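Lollora Card Archive: progress to end of April
Prepared for Clenska by Ok-hee Ryu

Sorting of the printed card collection continues at the Uvik office. Of the 700 items in the grant schedule, 300 have been catalogued and rehoused. The remainder is boxed by donor and labelled.

Small-format cards are now stored upright in corrugated cardboard organizers with partitioned slots. Trials with flat stacking were dropped after corner wear was noted on nearly 50 items.
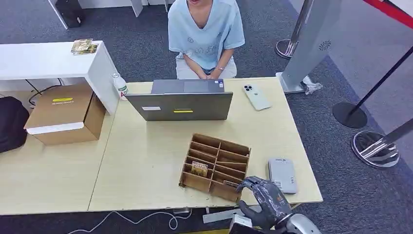

Catalogue entries are keyed at the sorting table by Min-kyu Ma and checked by Nam-gil Joo. Colour and condition codes follow the Boyer scheme. Two codes overlap, and a revised list has gone to Gavin MacBrayne for approval.

Expenditure is within budget. The labelling line is underspent and we request that the balance be moved to storage supplies. Next period: leaflets, then oversize items.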